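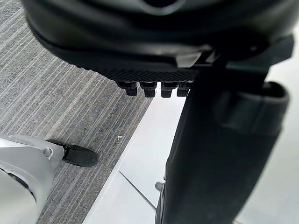
Wrist view, with the fingers over the edge of the white surface and one foot on the carpet.

Dutitz wrist-view kit, reviewed after 7 months

We bought the Dutitz kit in January to test one claim from the Baek method: that a policy trained on wrist views alone can place its own feet as well as its hands. The kit is a small camera, a mount, a cable set and the recording software. Our platform is a legged humanoid with black multi-finger hands.

Installation took an afternoon. The mount is stiff and held its calibration through 600 recorded episodes. The cable is too short for full wrist roll, and we replaced it with one from Groron.

Image quality is adequate. The hand housing sits very close to the lens and stays soft, while the fingertips and the grip texture on the pad resolve well enough to use. The arm takes up a large share of the right half. We expected this to hurt training and masked it out in the first runs. Masked runs did worse. The fingers against a bright edge seem to give the network a usable depth cue, and the published method leaves them in for what may be the same reason.

On foot placement the result is mixed. With the foot in view, as above, the policy kept its standoff from a low white surface in most trials. With the foot hidden behind the arm it drifted closer, and adding a head camera removed the drift. The striped carpet in our Vornunville lab was harder than plain flooring - feature tracking slipped along the direction of the stripes, and we had to lower the weight on the flow term.

The software is the weak part. Export failed on 3 of our longer sessions, and timestamps were off by one sample until the second update. Episodes also have to be labeled one at a time.

Recommended for groups that already have a training pipeline and want a rigid mount. For replicating Baek in full, budget for the head camera as well.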